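5. Setting Up the Dishwasher for First Use

Read this section before you run the first load. It applies to the Nirkness built-in and freestanding models with the water softener. If your model has no softener (no round cap in the floor of the tub), skip steps 4 through 8.

Before you start

The machine must be level and connected to water, drain and power as described in Section 4. Open the water valve fully and check the hose connection for drips. Take out the foam blocks that hold the racks in place during shipping. There are 5 of them: two under the lower rack, two behind the upper rack and one under the spray arm.

CAUTION: Do not run the machine with a foam block still inside. The spray arm motor can overheat.

Setting the water hardness

1. Find out how hard your water is. Your water supplier can tell you, or you can use the test strip in the document bag. Dip the strip for two seconds, shake it off and wait one minute before reading the color.

2. With the door open, press and hold the Program button until the display shows H and a number. The factory setting is H2.

3. Press Program again to step through the settings. When the right number shows, press Start to save it. If you do nothing for 34 seconds, the display goes dark and the old setting is kept.

Note: If you move, or if your supplier changes its source, test the water again. White film on glasses after several loads usually means the setting is too low.

Filling the salt container

4. Remove the lower rack. Unscrew the cap in the floor of the tub.

5. First use only: pour water into the container until it is full to the rim.

6. Put the funnel in the opening and add coarse dishwasher salt until the container will take no more. Some water will spill over into the tub.

7. Wipe the salt from the threads and screw the cap on tightly.

8. Run the Rinse program right away, with no dishes in the machine. Salt left on the floor of the tub will pit the steel.

CAUTION: Never put detergent in the salt container. This destroys the softener and is not covered by the warranty. Table salt contains additives that can clog it.

Adding rinse aid

9. Lift the small round lid next to the detergent cup. Pour in rinse aid up to the MAX line. Wipe up any that spills, or it will foam during the wash.

10. Close the lid until it clicks. The dial under the lid starts at 3. Turn it up if dishes come out spotted, down if they come out streaky or bluish.

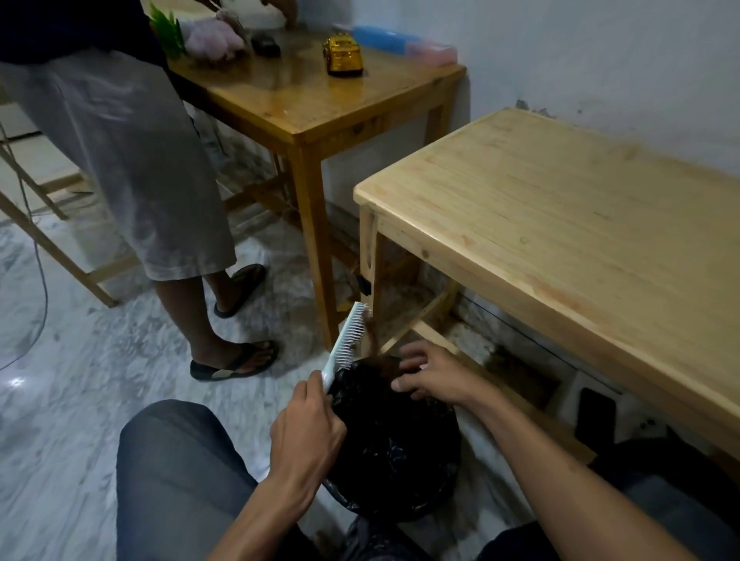 Loading

11. Scrape off bones, seeds and large scraps. You do not have to rinse plates under the tap first.

12. Place plates in the lower rack, facing the center. Place cups, glasses and bowls in the upper rack, open side down and at a slant so water can run off.

13. Put long knives flat in the upper rack. Short knives go in the basket with the handle up.

14. Turn both spray arms by hand. If one hits a pan handle or a tall plate, move the item.

Do not put these in the machine: cast iron, crystal, wooden spoons and boards, insulated mugs, and anything glued. Durán laboratory glass may be washed on the Glass program only.

Running the first program

15. Fill the detergent cup and close it. Select Normal, close the door and press Start.

16. Let the program finish. When the end signal sounds, wait 15 minutes before unloading. Empty the lower rack first so that water from the cups does not drip on the plates.

Note: A faint smell of rubber during the first loads is normal. A small amount of water under the filter is also normal and keeps the seal from drying out.

If the display shows E2 during the first program, the water supply is closed or the hose is kinked. For other codes, see the table in Section 9.

Revised January 10, 2020. Replaces the June edition.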